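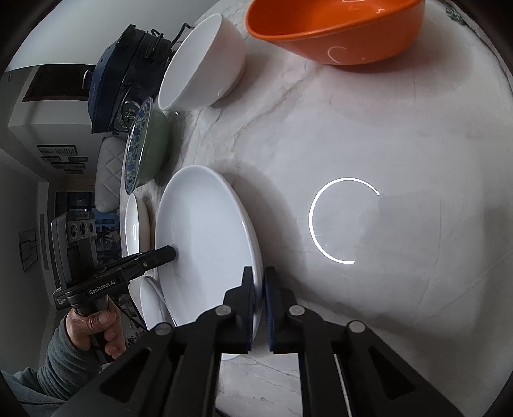

Two grippers on the big oval plate, one closing on the rim and the other pressing on the inner face.

Gripper care at Haslow, July

Hello again! A few of you asked how we look after the hand-held grippers, so this page is mostly upkeep, with only one photo because I had my hands full for the rest of the afternoon. The captions I'd written for the others are still worth having, I think, so I've left them in as notes.

We keep two grippers on the crockery job. The plates and bowls live on the marble worktop, and the big oval one is the plate I always go back to for checks. It's heavy enough to show up a lazy finger, and the rim is thin enough to find any gap between the pads. If both pads meet the rim squarely I'm happy and I put the kettle on.

The pads
Dark blue ones on this gripper. I wipe them with a damp cloth before the first plate and again at lunch, and I let them dry properly — a greasy pad on glazed china is a miserable thing. We got through 12 pairs last year, most of them my fault for leaving them on too long. Osaze Okoro changes his at the first sign of shine and his always grip better than mine, so I've started copying him.

The pivots
Four round silver bolts hold the linkage arms on the front you can see in the photo. I put a dab of paint across each bolt head after tightening (not done yet when the picture was taken) and then I can tell at a glance if one has crept. Don't lean on the spanner! I did, on the old Olaniyan pair, and the fingers went so stiff that I had to strip the lot and start over.

The fingers
Open and close 20 times with nothing in them, slowly, and listen. A dry click usually means the linkage wants cleaning. A scrape is more likely a pad sitting crooked, and you'll feel it in the handle as well. After that it's the oval plate, then something small, then a bowl, and bowls are where I find most of my mistakes.

The second gripper
Left hand, and it's marked GenRobot.AI on the body. It gets exactly the same treatment as the first, though I do forget its pads more often. I use it to steady the face of a plate while the other takes the rim, which makes it much easier to see whether the pads are level.

The log is in the Gillutel folder, entry 67 onwards, and the spare bolts are in the drawer under the Pernley bench. Please write down what you take. We're at 18 and I'd like to have some left by the autumn.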